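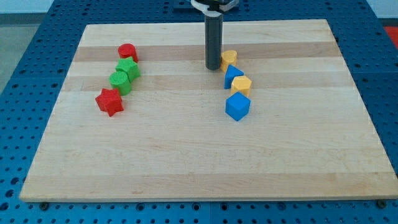
She has just typed the last line of her second novel when I ring, and she's a bit giddy about it. "I keep opening the file to check it's still there!"

The book, Skasdale, is set in a made-up dale where two sisters inherit a failing bakery, and it started life at the Grustitz writing weekend, over a very bad cup of tea. "I'd gone for the workshop on dialogue and I came out with a plot. I scribbled it on the back of the programme and I've still got it, tea stain and all."

Her routine is simple enough. She writes 1,000 words before lunch, four days a week, and on the fifth she answers letters (lots of them, mostly about the dog in her first book). "People are so kind. One lady sent me 2 pages on what the dog should do next, and I used some of it, with her blessing."

Not every day goes to plan. She cut 350 words from the opening the morning we spoke, then put 200 of them back. "My editor at Morin will laugh at me. She's been asking for a shorter first chapter for ages."

I asked what she'd tell anyone stuck in the middle of a draft. "Skip to a scene you fancy writing. I wrote the wedding first and had a lovely time, and then I had to work out who was getting married."

She'll be reading from Skasdale at the Hamulard library in March, and I've already booked my seat. Edits start on Wed 19 January, and until then she's catching up on everyone else's books, beginning with the pile beside the bath.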